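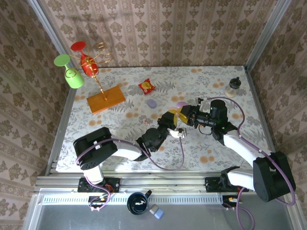
*Our table, both arms mid-task. Wallpaper is on three sides, the glass rack is at upper left.*

**Two arms, one table, and the left one keeps losing its nerve**

posted by **rumarcombe_robotics**, 2019-04-24

Student project, two of us, one semester left and a supervisor who has started saying "interesting" in a worrying tone. We have two small arms on a shared front rail and we drive them by hand to record demonstrations, then train on those. The tidy-up task has the right arm pick something up and the left arm come in to meet it near the middle.

We have 134 recorded runs. When we play a recorded run straight back, both arms behave. When the trained policy drives, the right arm does its part and the left arm gets as far as the middle, stops, backs off a little, comes forward again, and repeats this until someone takes pity on it and hits stop. It looks like a person trying to get through a door at a party.

Things we have tried:

- retraining with a longer schedule (same dance, more confident)
- slowing everything down (same dance, more boring)
- swapping the USB cables between arms
- moving the wine-glass rack farther from the middle

The patterned tablecloth and wallpaper are on purpose, before anyone asks. Our club, Forard, wants the policy to cope with busy backgrounds, and we got outvoted on beige. Is this a data problem, a calibration problem, or a punishment?

---

**Thu Lâm**

Data, I would bet. Playback being fine tells you the motors and calibration are in decent shape, so leave those alone for now and stop swapping cables.

Go back and watch your recordings with one thing in mind: what does the left arm do while it waits for the right one? I had the same trouble with our November entry. Whoever was driving the left arm would creep in, see that the other arm wasn't ready, and drift back out. We thought of it as being polite. The policy thought of it as the task.

What fixed it for us:

1. Pick one waiting pose for the left arm, well clear of the middle, and hold it there absolutely still until the right arm has its object up.
2. Then go in with one movement. If you hesitate, throw the run away.
3. Record a fresh set under those rules. Don't mix in the old runs yet, however much they cost you.

We threw out most of our old set and trained on the clean one, and the dithering was gone from 8 trials out of 13. The other five were a loose wrist screw, so check those too.

Also look at your cables. On your left arm that purple one hangs in a long arc under the gripper. It's fine where it is in your photo — but sooner or later it will hook something, and you'll lose an afternoon blaming the network. Clip it closer to the link and leave enough slack for the shoulder to turn.

And please move the mug. It's sitting down on the gray panel between your two control boards. I have lost a board to coffee and it is a very short story.

---

**celleck_dan**

its the wallpaper. take down the wallpaper

---

**ninh_lab_nights**

Not the wallpaper, if it was there in every run you recorded.

Agree with Thu Lâm on the waiting, but I'd check one cheaper thing first. Are both arms being logged on the same clock? Ours weren't. The left arm's readings came in late, so in training it was always reacting to a right arm that had already moved on. Plot both grippers' positions from one run and compare them with the video. Ten minutes, no new recordings. I sat through 3,467 lines of log before I thought of making a plot, so feel free to learn from that.

If the plots line up with the video, go and do the re-recording. Bring snacks — I see a packet on the table already, but that one looks like it's working.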